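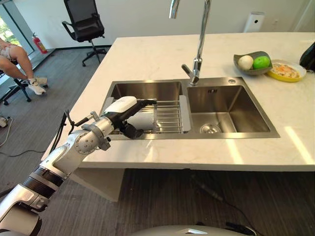
February, kitchen bay, started 6 a.m. so I'd have the place to myself. Did not have the place to myself.

Plan for the day: find out whether the Naqvi policy gets anything out of the pause. For anyone joining late, the pause is Fung-ping's idea. When the hand gets within a few inches of the target, the arm stops, the policy throws away what it was planning, looks again and plans the rest from scratch. Last month I called this "paying the robot to have second thoughts" in a group meeting and I've been assigned to test it ever since.

Conditions are the same as in the sim runs. Continuous: one plan, start to finish, small corrections on the way. Paused: full replan at the stop. Same checkpoint, same start poses, shuffled order so I can't baby one of them. Tasks are cup, roll and rack. I score a grasp as good if the object leaves the surface and is still in the hand at the end of the lift. Anything I have to argue with myself about is a fail. Graziella wants a half-credit category. Graziella can score her own.

First block was the cup in the sink. I expected trouble from the steel, and I got it. The depth estimate near the basin floor jumps whenever the sun moves onto the counter, and the continuous policy believes the first number it hears. Its favorite failure is closing on air just above the rim with total confidence. Paused did better, mostly because the second look comes from closer in, where the steel misbehaves less. I'd like to claim this as evidence for replanning. It might only be evidence for standing closer. Need a control where the arm pauses but keeps the old plan. Should have thought of that before 6 a.m.

Moved to the paper roll after coffee. Soft object, forgiving shape, and the fingers don't need to be anywhere exact.
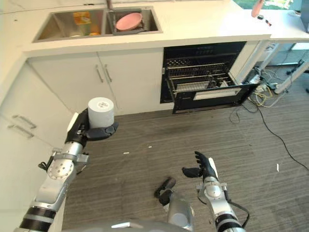
Both conditions are near the ceiling on this one, so it tells us next to nothing about the pause. Keeping it in anyway as the sanity check. If a policy can't pick up a paper roll I don't want to hear its opinion on replanning. One thing worth writing down: the tactile readings on the roll drift upward during the hold, as if the hand slowly changes its mind about how hard to squeeze. Yuk-lan thinks it's the filter constant in the Skultell driver. I think so too but would prefer it to be something interesting.

Lost a stretch of the morning to the right arm, which faulted on start and gave error 16. The manual says error 16 is "see error 5." Error 5 says to power cycle. Power cycled. Fine.

Rack is the hard task and the one I care about. The target is a thin top edge, the approach runs below counter height, and if the fingers come in a little low they meet the tines first. Continuous tends to drag the hand along the wire until force limit trips. Paused comes in, stops, and then about half the time (my impression, not a number, don't quote it) picks a visibly different approach angle from the one it started with. That's the behavior we wanted to see. It's also slow. Every replan costs enough time for me to start a sentence in this notebook, and I've got a lot of half sentences now.

Total for the day across both conditions and all tasks: 135 trials logged. Haven't unblinded the rack block yet, as the labels are with Eusebio and he's at lunch.

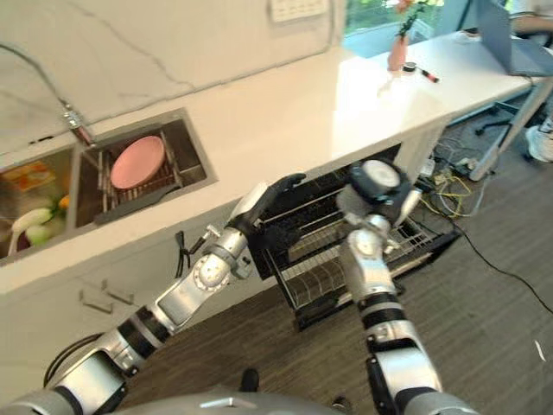

Lok-yiu Ho, reading over the rack notes, objected that a changed approach angle proves very little on its own. The policy samples, so it would give a different angle on a second draw even with exactly the same view. Ask it twice without moving and measure that spread first. Annoying, correct, and it means another control.

So the list for next time:

Pause, keep old plan (the one I forgot).
Pause, replan from the old view (Lok-yiu's).
Pause, replan from the new view (what we have).
Fix the filter constant, or at least find out who set it.
Tape a mark for the base position. I've been lining it up by eye and I don't trust my eye after lunch.

Logs are on the Cornska share under the usual folder. The first 5 trials of the cup block used the old gripper offset and need to come out before anybody plots anything. I've flagged them in the sheet in red.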